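Rerham ride wait times – read me first

Hello! I'm Siebe Hoekstra and I've been logging queue times at Rerham, the theme park on the edge of Oltiria, for longer than I'd like to admit to my family. It started as a note on my phone so I'd know when to get in line for the Martens Mine Train, and then it got a bit out of hand. The whole lot is now in one file and you're welcome to it.

What you get

One CSV, called waits.csv, with 3,837 rows. Each row is one ride at one moment. The columns are:

ride – the name as it's painted on the entrance sign, not the name in the app (they don't always match, and the app changed two of them in March)
time – local time, 24-hour clock, to the nearest minute
posted – the wait on the board, in minutes
stood – how long I stood in the line, in minutes, blank if I only walked past
status – open, paused or closed
weather – dry, drizzle, rain or wind, my own judgement and nothing cleverer

There are 6 rides in there. I'd love to have done the lot, but the water rides are at the far end of the park and my knees have opinions.

How I collected it

On foot, with a phone and a paper backup. I do a loop from the main gate to Zidov Tower, past the carousel and back along the lake, and write down each board as I pass it. A loop takes me most of an hour, so please don't treat rows from the same loop as simultaneous. If you want a snapshot of the whole park you'll have to interpolate, and good luck with the tower, which goes from five minutes to fifty whenever the parade ends.

The stood column is filled in for 800 rows. I start the clock when I pass the last sign before the rope and stop it when I sit down. Single rider lines are left out completely.

Things that are wrong with it

Mornings are over-represented (I'm an early bird, and the bakery by the gate does a good almond thing before ten). There's hardly anything after 20:00. Posted times on the Mine Train are padded, quite a lot I think, so if you're comparing posted with stood, do that ride separately. Two loops have the weather missing where the paper got soaked and I couldn't read my own writing.

A paused ride keeps its last posted number on the board, and I copied it down as shown. Filter on status before you average anything! I forgot to do this myself and spent an evening being amazed by the carousel.

Using it

Do what you like with it, a mention would be nice. If you publish a chart, send me the link, I collect them. Corrections are very welcome too, especially from people who work there – I've had one already about the tower's opening hours and it fixed a whole block of odd rows.

Next version will have the lake boats, if I can work out where their queue begins.

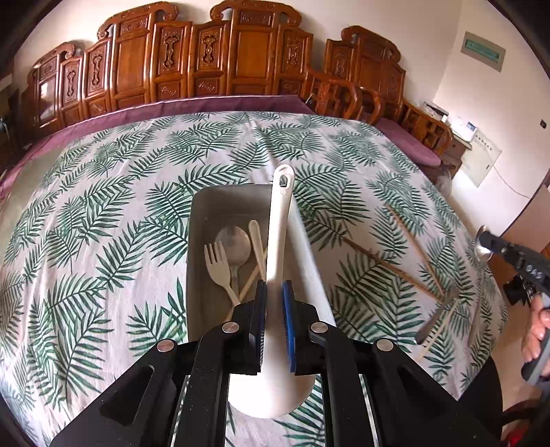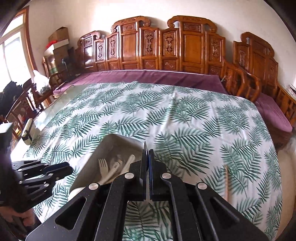

White ladle with a grey metal tray behind it (first), white tray and leaf-patterned tablecloth (second)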